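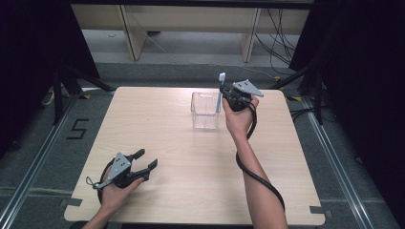
**Small storage for shared bathrooms – project report**
Cecilia Kwofie and Devendra Bisht, July 2019

## 1. What we wanted to find out

Shared bathroom at Clandside halls, one shelf, too many people. Toothbrushes end up in mugs, on the window sill, on the edge of the sink. We wanted to know if a plain clear container does the job better than a mug, and what shape it should be. Original plan in March was to design one from scratch. Dropped that – no time, and the shops already sell hundreds of them. So this is a comparison of cheap ones plus our recommendations.

## 2. What we asked people

Short questionnaire, 17 replies, all from Clandside. Questions were where do you keep your toothbrush, what annoys you about it, would you use a container if one was given to you. We should of asked about electric toothbrushes seperately, several people wrote them in by hand and they need a much wider opening.

Main complaints:

- water collecting in the bottom of the mug
- brush heads touching each other
- can't tell whose is whose
- mug falls over when you take one brush out

Last one came up a lot more than we expected. Devendra thinks it is mostly about weight, Cecilia thinks it's the shape of the base. See section 4.

## 3. Containers and how we tried them

All the trying out was on a table, not in the bathroom, so we could do it in one go. Clear plastic only. Opaque ones were ruled out early as you can't see the muck building up inside.

Steps, same every time:

1. Container near the back of the table, toothbrush starts outside it.
2. Brush goes in upright, head at the top.
3. Brush comes out again, nothing holding the container down.
4. Write down if it slid, tipped or stayed put.

We did 12 goes per container. First set had to be thrown out as we'd been letting the brush go from different heights. After that we agreed to lower it past the rim before letting go, much more consistent.

Straight walls were easy to aim for. Tall narrow ones were not, the handle catches the rim and drags the whole thing along.

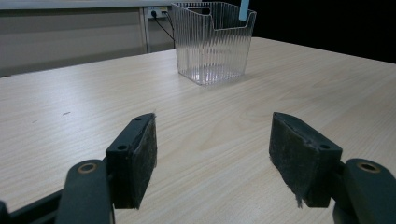
Ribbed walls are a different matter again. Good for grip when you pick the container up with damp fingers, bad for cleaning – toothpaste dries in the grooves and you need an old brush to get it out. Split opinion in the group, left in as a maybe.

## 4. Results (short version)

- Wide and low beats tall and narrow. Hardly any tipping.
- A light container slides more on a smooth table. Probably worse on a wet shelf, not tested.
- About 600 ml is plenty for two people. Bigger just fills up with other stuff (razors, hair ties).
- The brush leans into the corner of a square container and stays there. In a round one it rolls.

On the base versus weight argument: we put coins in the bottom of the tall one and it still went over, so shape matters more. Small test though.

## 5. Problems

Only standard toothbrushes. Table is flat and the bathroom shelf is not. No drainage test at all, we ran out of time, and drainage was the first complaint on the list so that's a real gap.

## 6. Still to do

- drainage, with holes drilled and without
- labels that survive steam (Devendra)
- ask the electric toothbrush people again
- tidy up results table for the appendix – Cecilia has the paper copy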